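Enciclopédia > Tecnologia > Automação > Robótica doméstica

Robótica doméstica de uso geral

Robótica doméstica de uso geral é a designação dada às tentativas de construir máquinas capazes de executar várias tarefas de casa — arrumar, limpar, abrir portas, transportar objetos — sem que a habitação seja adaptada para esse fim. Distingue-se dos aparelhos de função única, como os aspiradores autónomos, que existem no mercado há anos e fazem uma coisa só, quase sempre no chão. À data da última revisão deste artigo (2023-08-29), os resultados publicados ficavam bastante aquém do que a publicidade do setor dava a entender.

Âmbito do termo

O uso da expressão é pouco rigoroso. Certos fabricantes aplicam-na a qualquer braço com rodas; outros reservam-na para sistemas que aprendem tarefas novas por demonstração. A empresa Zotton chamou «doméstico» a um modelo que nunca saiu de um apartamento de ensaio com os móveis aparafusados ao chão. A Ciris, mais prudente, fala em «assistência limitada em interiores», expressão que descreve melhor o estado da técnica, embora venda menos.

O problema das portas

Abrir uma porta é um dos ensaios mais repetidos na área e também um dos mais enganadores. Para uma pessoa, o gesto quase não exige atenção. Uma máquina tem de localizar o puxador, aproximar-se sem bater na folha, baixar a alavanca com a força adequada e recuar ou avançar enquanto a porta descreve o seu arco. As molas variam de fechadura para fechadura, e uma folha empenada pela humidade prende onde o modelo não previa. Há ainda a questão do corpo do próprio robô, que ocupa muitas vezes o espaço de que a porta precisa para rodar.

Boa parte do treino decorre por isso em simulação, onde as tentativas falhadas não estragam nada. Os ambientes simulados costumam ser sóbrios: uma parede lisa, um soalho, uma porta, um puxador de cor viva bem destacado do fundo. A simplificação acelera o cálculo, mas deixa de fora quase tudo o que atrapalha numa casa habitada, como tapetes, casacos pendurados ou um saco encostado à ombreira.

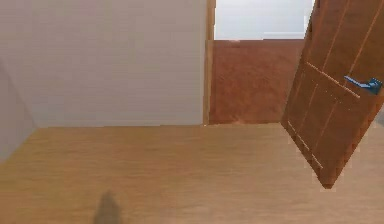 Mackay, na página de discussão deste artigo, objetou que a crítica é injusta: ninguém aprende a conduzir na autoestrada, e um simulador pobre serve para afinar o movimento básico antes de o complicar. O argumento tem peso quanto ao método. Não responde, porém, à questão da transferência, isto é, saber quanto do que se aprende no computador sobrevive à passagem para uma fechadura verdadeira.

Resultados publicados

O ensaio mais citado nas discussões sobre o tema é o do projeto Garkov, que reuniu 1282 tentativas de abertura de portas em simulação e 255 em edifícios reais. O relatório apresenta as duas séries em capítulos separados e usa critérios de êxito diferentes em cada uma. Na simulação, bastava que a folha ultrapassasse um certo ângulo; nos edifícios, era preciso atravessar o vão. Qualquer comparação direta entre as séries é, portanto, abusiva — o que não impediu que fosse feita em material promocional.

Dos três tipos de puxador ensaiados, o de alavanca foi o que causou menos dificuldades. As maçanetas redondas exigiram garras com revestimento especial, e as portas de correr embutidas foram retiradas do protocolo em dezembro, com uma nota de duas linhas.

Tarefas além das portas

Dobrar roupa, carregar a máquina da loiça e limpar bancadas já foram demonstrados em vídeo por diversas equipas. Os vídeos raramente indicam a velocidade de reprodução, o número de tentativas excluídas ou a presença de um operador à distância. Na indústria a situação é mais favorável, dado que a oficina pode ser desenhada à volta da máquina. Mesmo aí, as tarefas com peças moles ou mal arrumadas continuam em grande parte entregues a pessoas.

Falta também um ensaio de longa duração numa casa ocupada, com relatório de avarias e de intervenções humanas. A Zotton anunciou um, sem indicar prazo.

Ver também: Manipulação robótica; Teleoperação; Transferência de simulação para realidade

Arquivado em: Automação | Robótica de serviço | Artigos com discussão aberta

Contacto | © Todos os direitos reservados | Voltar ao topo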